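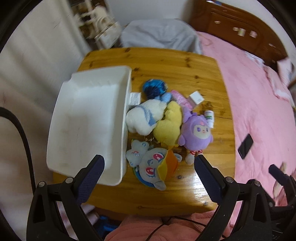

Plush toys and a white tray on the table, February.

Every winter I get the urge to buy storage, and every winter somebody is ready to sell it to me. This year it was Flurnex, who sent me a catalog I never asked for with a cover line about "a home that breathes." My home has never breathed. It has three closets and a crawl space.

The pitch is a set of 11 matching bins, a label maker, and a subscription. Yes, a subscription. You pay every month and an app reminds you where you put things. I read that page twice looking for the part where it does something a strip of masking tape can't do. If you find it, let me know.

I'm not against bins. I own plenty. My complaint is with the claim, repeated all over the Flurnex site, that customers "reclaim 12 hours a month." Reclaim them from what? I don't spend 12 hours a month looking for stuff. I spend maybe one, and most of that is scissors. There's a little star next to the number, and the star leads to a survey of their own customers, taken in the first month, when everybody is still excited about the label maker.

Stiten does the same thing with a cheaper product and a worse website. Their big idea is the "one touch rule," where you never pick up an object without putting it in its final place. Try that with the mail. Try it with a library book or half a bag of charcoal.

I did the whole routine once, years ago, with a system from Brophy. Sorted everything by category, wrote it all down, felt great until spring. By summer the batteries were back in the kitchen drawer with the takeout menus, and I knew exactly where they were. The bins went up to the attic, where they now hold other bins.

What did help, a little, was getting rid of the second blender and a box of cables for phones I don't own anymore. It cost me a drive to the dump. I can see why there's no catalog for that.

Anyway, the Flurnex people have emailed again with a discount that ends at midnight. The last one ended at midnight too.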